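4. What the open day showed, and what it did not
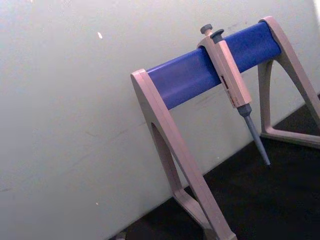 Figure 3. Wrist camera view of the pipette stand at the Nirodton bench. One pipette hangs from the blue bar; no disposable tip is fitted.

The second site we visited was the Nirodton laboratory, which held its open day on February 7, 2026. Visitors were taken through in small groups and each group saw the same demonstration: an arm takes a manual pipette off its stand, carries it to a rack, and returns it to the bar. The host, Larysa Savchuk, introduced this as "ordinary bench work, done with ordinary tools." Two of us (Tkachuk and Cartwright) attended as members of the public and took notes by hand. We had asked in advance for the run logs and were given a summary sheet at the door.

4.1 The claim

The summary sheet reports 91 completed cycles out of an unstated number of attempts. When Cartwright asked for the denominator, he was told that runs stopped by the operator were not treated as attempts. We do not think this is dishonest. It is common practice at demonstrations, and we met it in a milder form at Zondonora (Section 3). But it does mean that the number on the sheet cannot be turned into a success rate, and we have left the Nirodton row of Table 2 blank for that reason.

A second figure, 81, appears on the sheet beside the word "unassisted." Savchuk understood this to mean cycles in which no person touched the arm. Maksym Ostapchuk, who wrote the control software, understood it to mean cycles in which no person touched the pipette or the stand. These are different things, and the two of them discussed it in front of the group for a while without settling it. We wrote to the laboratory afterward and have had a polite reply that repeats the sheet.

4.2 The task as staged

Much depends on how the bench is laid out. In the view reproduced in Figure 3 the stand carries a single pipette, with bare bar to either side of it. In a working laboratory, the neighboring instruments are a large part of the difficulty. A gripper that can close on a lone handle has not been shown to close on the middle one in a full row, and we saw no run with more than one on the bar. Ostapchuk said that fuller stands had been tried in August and that the results were "mixed." No results from that period were offered.

The background matters too. The pipette's gray shaft stands out against a pale wall, and the stand's feet rest on a black benchtop. Anyone who has tuned a vision system will recognize this as a kind place to work. The handle and the stand's frame are close in color, which is a real test of a sort, and we give the team credit for leaving it that way when a strip of bright tape would have been easy to add. Still, the soft, even light on the bench is a long way from what we have at ours, where the window is behind the operator until noon.

Then there is the matter of the tip. The pipette in the figure has none, and none was fitted in either of the runs we watched. Picking up a tip needs a straight push with a fair amount of force, and ejecting it needs a thumb, or something that can do a thumb's job. Moving liquid needs the plunger pressed to one stop and then to another. The demonstration included none of these steps. What we saw was a pick and a place with a pipette as the object. It was done well, and slowly.

4.3 The runs we saw

Our group watched 2 runs. In the first, the arm lifted the pipette clear of the bar, held it over the rack, and hung it back up without trouble. In the second, the hook of the finger rest caught on the bar during the return and the arm stopped. Ostapchuk reset it from the keyboard and the pipette went on at the next try. By the rule described in 4.1, we assume the second run would not have been counted as an attempt, or would have been counted as a completed one. We asked which. The answer was that it would depend on who was filling in the sheet that day.

Antonina Fedoruk, who came with a later group and shared her notes with us, recorded 3 clean runs in a row. We have no reason to doubt her. Her notes and ours together still make a very small sample, gathered while the people who built the system stood next to it.

4.4 What visitors took away

We spoke with other visitors in the corridor. Most believed they had watched a robot pipetting. One told us that her own lab could "stop hiring for this" within the year. Nothing Savchuk said from the front supported that, and she was careful with her verbs throughout, but the poster by the door was headed "Hands-Free Pipetting" and people read the poster first.

The wrist camera picture was shown on a large screen during the runs and did a good deal of the persuading. A close view of a familiar tool makes the machine seem to understand what it is looking at. In our notes from the day, Tkachuk wrote "they clap at the camera feed, less at the arm." We return to this in Section 6, where the Kisley visit gives us a case with the screen turned off.

For now we record Nirodton as a demonstration of grasping and hanging a single pipette on an uncrowded stand, with the rate of success unknown. We would welcome the full logs, stopped runs included, and will revise Table 2 if they are sent.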